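Ticket: Wi-Fi drops in the back room
Opened by: Ayane Tsuchiya
Opened: February 2, 2026
Router: Trernano (the tall one with the smug blue light)
Extender: Gresten
Status: Closed, grudgingly

Problem as first reported

The connection in the back room dies in the afternoon, comes back by itself, then dies again when I join a call. My laptop insists it has full signal throughout. My laptop is an optimist.

The front of the flat is fine. The internet provider, Zedenen, ran a line test from their end and declared the line healthy. They then asked me to rate the chat, and the rating page timed out.

Things already tried

Restarted the router. Restarted the extender. Restarted both in the order the manual gives, which differs from the order the sticker gives. Changed the channel from 2 to 11 and got one good evening out of it.

Log, first session

Moved the laptop out of the corner and worked from the middle of the back room. Same drops. Tried it again by the door, with the door open and then shut. The door makes no difference, although shutting it did improve my mood.

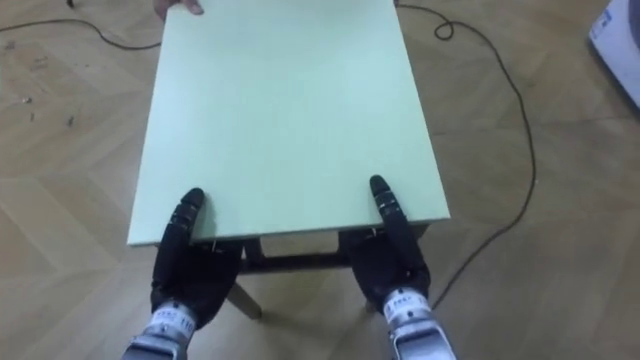
Back room, green top on the small stool.

Looked at the extender's status page, which reports "Good" in green at all times, including while unplugged from the router's network. I now regard it as decoration.

Reply from Oh (building network group)

Is the extender using the same network name as the router? If so, the laptop may be clinging to whichever one it met first. Give the extender its own name for a day and see which one you're on when it drops. Also check whether either box has a "smart steering" setting. Turn it off. It steers like a supermarket trolley.

Log, second session

Renamed the extender network. The laptop joined it happily and stayed on it for nearly 4 hours, then dropped. The phone, on the router's own network in the same room, carried on as if nothing had happened. So the router is innocent and I owe it an apology.

Smart steering was on in both boxes. It had been switched on by an update in August, according to the change list, under "minor improvements".
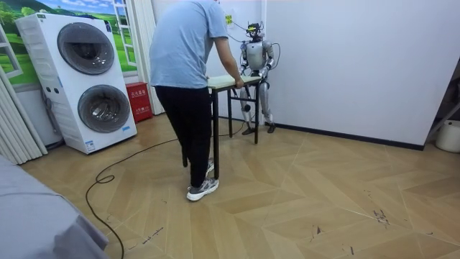 Fix

1. Turned off smart steering on the router and the extender.
2. Reset the extender and set it up from scratch, with its own network name.
3. Moved it out of the back room and into the hall. It had been repeating a signal it could barely hear, very loudly, like an uncle at a wedding.
4. Told the laptop to forget every network it has ever known.

Result

Two long video calls from the back room with no drops.

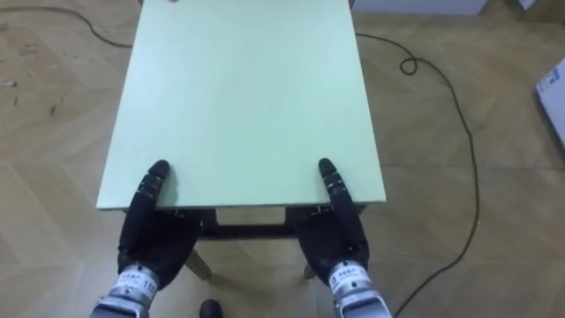

The speed is still a bit lower than at the front of the flat, but I can live with that. Oh says a cable would be better, and Oh is right, and I am not drilling through that wall.

The extender still says "Good". Zedenen has sent a second survey about the first chat. Closing the ticket, and will reopen it if the next round of minor improvements finds me.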